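Portefeuille sans garde : solde affiché à zéro après réinstallation de l'extension, est-ce que mes jetons sont perdus ?

Forum d'entraide > Portefeuilles et clés > Restauration

Shazia Abbasi
Membre

Bonjour,

J'utilise l'extension Bratunora sur Firefox depuis un peu plus d'un an, avec trois comptes dedans. Le premier me sert pour les petits paiements, le deuxième contient ce que je garde à long terme et le troisième a été créé à partir d'une clé privée que j'avais exportée d'un ancien portefeuille mobile (Andodach, pour ceux qui connaissent).

Dimanche, le navigateur a planté pendant une mise à jour et l'extension ne s'ouvrait plus du tout, fenêtre blanche. J'ai fini par la supprimer et la réinstaller. J'ai saisi ma phrase de récupération de douze mots, elle a été acceptée sans message d'erreur, j'ai choisi un nouveau mot de passe et je suis arrivée sur l'écran d'accueil. Le premier compte est là avec la bonne adresse, mais il affiche 0 pour le jeton que j'utilise, alors qu'il devrait y en avoir 414. Le deuxième et le troisième comptes n'apparaissent pas du tout.

Ce que j'ai déjà essayé :
fermer et rouvrir le navigateur ;
passer sur une autre connexion (partage du téléphone) ;
chercher mon adresse dans l'explorateur du réseau principal, où je vois très peu de transactions, et aucune de celles dont je me souviens.

Je précise que la plupart de mes opérations se faisaient sur le réseau Hukdale et pas sur le réseau principal. Je l'avais ajouté à la main à l'époque, en suivant un tutoriel que je ne retrouve plus.

Mes questions : est-ce que les jetons sont perdus ? Est-ce que je dois désinstaller encore une fois et recommencer ? Et comment récupérer les deux autres comptes ? La phrase est bien la bonne, je l'ai relue mot à mot sur le papier.
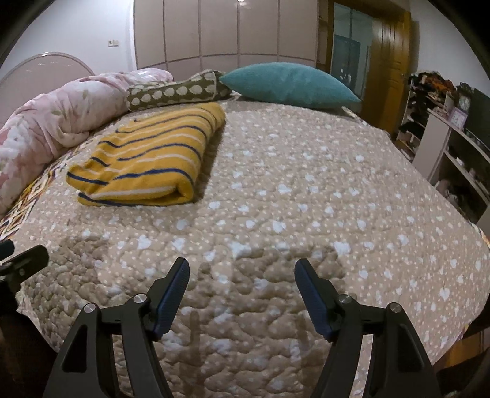

Dans la chambre, dimanche.

Dernière chose, j'ai reçu un message privé d'une personne qui se présente comme « support officiel » et qui me propose de synchroniser le portefeuille sur un site. Je n'ai pas répondu pour l'instant.

Merci d'avance.

mottram_noeud
Contributeur régulier, meilleure réponse choisie par l'auteur du sujet

Bonjour Shazia,

D'abord le message privé : ne répondez pas, signalez-le et bloquez le compte. Aucun support n'a besoin de « synchroniser » un portefeuille, et le site en question vous demandera vos douze mots. Si vous les saisissez, les comptes seront vidés dans la minute.

Ensuite, ne désinstallez plus rien. Si l'adresse du premier compte est identique à celle d'avant, la phrase est la bonne et la restauration a fonctionné. Les jetons ne sont pas stockés dans l'extension, ils sont inscrits sur la chaîne. L'extension garde seulement les clés et quelques réglages d'affichage, et ce sont ces réglages que vous avez perdus. Il y a trois problèmes séparés dans votre message, je les prends un par un.

Le réseau. Après une réinstallation, seuls les réseaux fournis par défaut sont présents. Hukdale n'en fait pas partie, il faut donc l'ajouter à nouveau : Paramètres, Réseaux, Ajouter un réseau manuellement. On vous demandera un nom, une URL RPC, un identifiant de chaîne, un symbole et l'adresse d'un explorateur. Prenez ces valeurs dans la documentation du réseau, pas dans un résultat sponsorisé de moteur de recherche ni dans un commentaire de forum, le mien compris. C'est pour ça que je ne les recopie pas. Tant que vous y êtes, regardez votre adresse dans l'explorateur de Hukdale. Celui du réseau principal ne montre que les opérations du réseau principal, et c'est normal que vous n'y trouviez presque rien.

Le jeton. Une fois sur le bon réseau, il est possible que le solde reste à zéro ou que le jeton n'apparaisse pas dans la liste. Sur un réseau ajouté à la main, la détection automatique ne marche généralement pas. Il faut aller dans l'onglet Jetons, cliquer sur Importer et coller l'adresse du contrat. Vous la trouverez dans l'explorateur, en ouvrant une de vos anciennes transactions avec ce jeton. Vérifiez que le symbole et le nombre de décimales se remplissent tout seuls. Méfiez-vous des jetons qui portent le même nom et que vous n'avez jamais achetés, il y en a beaucoup qui sont envoyés au hasard à des adresses actives.

Les comptes. Le deuxième compte est dérivé de votre phrase. Cliquez sur l'icône des comptes, puis Ajouter un compte. L'extension recrée les comptes toujours dans le même ordre, donc le prochain aura la même adresse qu'avant. Le nom que vous lui aviez donné ne revient pas, il faudra le retaper. Si l'adresse obtenue ne vous dit rien, créez encore le suivant avant de vous inquiéter : il arrive qu'on ait créé puis masqué un compte sans s'en souvenir.

Le troisième est un cas différent. Un compte importé par clé privée n'a aucun lien avec la phrase de récupération de Bratunora, et cette phrase ne le fera pas revenir. Il vous faut la clé privée elle-même, ou la phrase de l'ancien portefeuille Andodach s'il en avait une. Avez-vous encore le téléphone, ou une sauvegarde papier de l'époque ? Si l'application est toujours installée dessus, ne la mettez pas à jour et ne réinitialisez pas l'appareil avant d'avoir exporté la clé.

Quand vous aurez tout récupéré, je vous conseille de transférer le contenu du compte importé vers le deuxième compte. Vous n'aurez plus qu'une seule phrase à conserver. Gardez de quoi payer les frais sur le réseau concerné, et faites un petit envoi de test avant le reste.

gilou_70
Nouveau membre

Même chose chez moi, j'ai vidé le cache et c'est revenu. Essaie ça.

 mottram_noeud
 Attention avec ce conseil. Vider le cache simple ne fait rien de grave, mais si on coche aussi les données de sites et d'extensions, on peut effacer le coffre. À ne jamais faire sans avoir la phrase sous la main, ni tant qu'un compte importé n'est pas sauvegardé ailleurs.

 gilou_70
 ok moi j'avais que le cache de coché

Perrine L.
Membre

Je complète pour le compte importé. Il existe parfois une solution si l'ancien profil Firefox est encore sur le disque. L'extension enregistre un coffre chiffré dans le dossier du profil, et ce coffre contient aussi les clés importées. En supprimant l'extension vous avez normalement supprimé ce dossier, mais si vous faites des sauvegardes de l'ordinateur (disque externe ou autre), une copie du profil antérieure au plantage peut suffire. Copiez tout le dossier du profil, travaillez sur la copie et jamais sur l'original, et ouvrez-la avec la même version du navigateur si possible. Il faudra l'ancien mot de passe de l'extension, celui que vous tapiez avant la réinstallation. Le nouveau ne déchiffrera pas l'ancien coffre.

J'ai fait la manipulation en novembre avec une sauvegarde vieille de 4 mois et ça a marché, mais il m'a fallu nearly toute une soirée pour retrouver le bon dossier, les noms sont des suites de caractères sans signification. Je ne sais pas si c'est identique sous Chrome.

Pour le réseau, même réponse que plus haut.

Shazia Abbasi
Membre

Merci à tous. J'ai ajouté Hukdale avec les valeurs de la documentation, puis importé le jeton avec l'adresse du contrat : les 414 sont bien là. Le deuxième compte est revenu aussi, avec la bonne adresse, au premier clic sur Ajouter un compte.

Pour le troisième, j'ai toujours le vieux téléphone mais il ne s'allume plus, je vais essayer avec un autre chargeur. Sinon j'ai un disque de sauvegarde et je tenterai la méthode de Perrine. Il n'y avait pas grand-chose dessus, l'équivalent de 70 euros. J'ai signalé le message privé.

Je laisse le sujet ouvert jusqu'à ce que j'aie pu tester.

mottram_noeud
Contributeur régulier

Très bien. Si le téléphone redémarre, coupez les mises à jour automatiques avant de le connecter au wifi. Et notez l'adresse publique du troisième compte si vous la retrouvez dans l'explorateur (elle doit figurer dans vos transferts entre comptes), elle vous permettra de vérifier que la clé récupérée est la bonne.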